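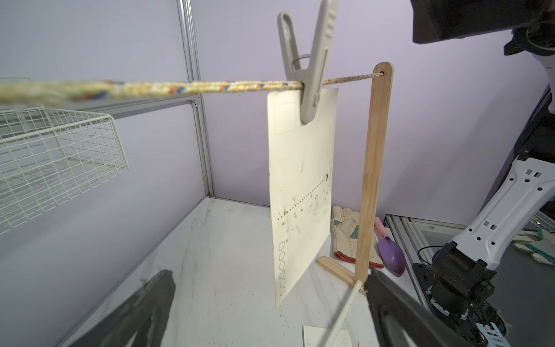
Print this article | E-mail to a friend

3.2 Letting the watches run down

I wanted to know what a hand-wound watch does in its last few hours, when the mainspring is nearly spent and most of us would've wound it again by then. Makers give a figure for the power reserve, and that's the figure that ends up in the ad. It tells you when the watch stops. It doesn't tell you when you should've stopped trusting it, and for anyone who wears the thing to catch a train that's a different moment.

So in June I wound 20 watches at the bench in Stotwood, all of them fitted with the Brakovia 3612 (a plain three-hand movement, small seconds, no date), and left them dial up until they quit. Every one had been serviced by Breathnach with a new mainspring and the same oils. The stated reserve is 60 hours.

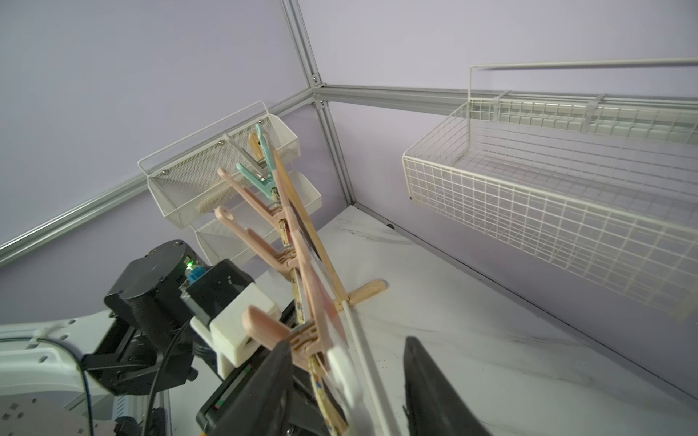
Photo: Stundent project

Readings came from a timing microphone, and I logged rate and amplitude through the Stundent software, which is clunky but does export a clean table. I took the first reading an hour after winding – a full spring can knock, and I didn't want that in the averages. After that it was morning and evening, and much more often once a watch began to sag. Yes, I set an alarm for 3 a.m. more than once!
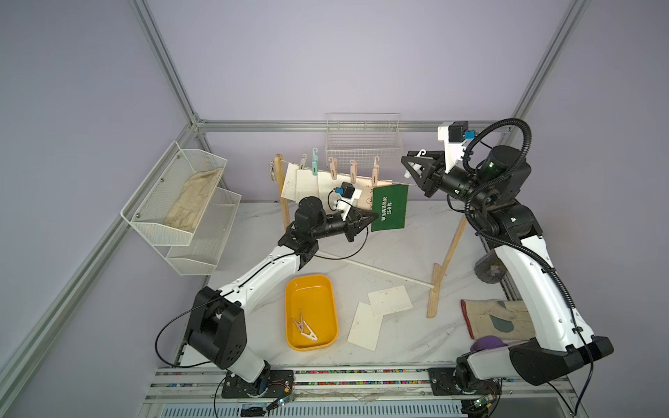 Figure 3. A dark green card on a wooden drying rack, with two robot arms.

What I saw was a long flat stretch and then a slide. Amplitude crept down so slowly at first that I kept checking whether the microphone was still clipped on right. Then it dropped fast, and the rate went with it. The direction of the drift wasn't the same in every watch, and I'd put that down to the hairsprings and how evenly they breathe, though I can't prove it from these data.
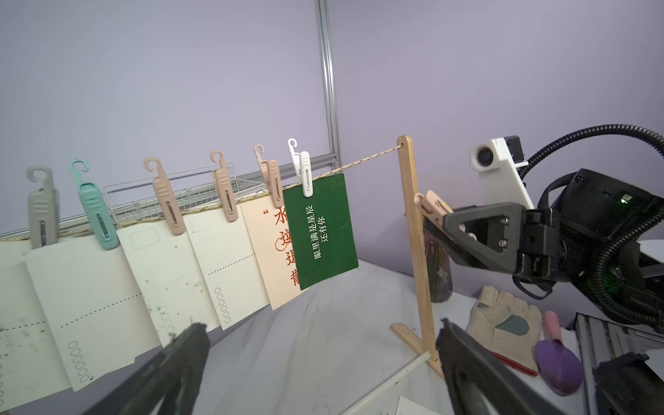
One reviewer objected that dial up is the kindest position a watch will ever sit in, and that a crown-down run would likely show the slide starting sooner. I agree, and I've started one. It'll need its own section, with the pocket positions added – and probably a better alarm clock.

Filed under: Movements, Timing & Testing

We use cookies to remember your settings. By staying on this site you accept our cookie policy. OK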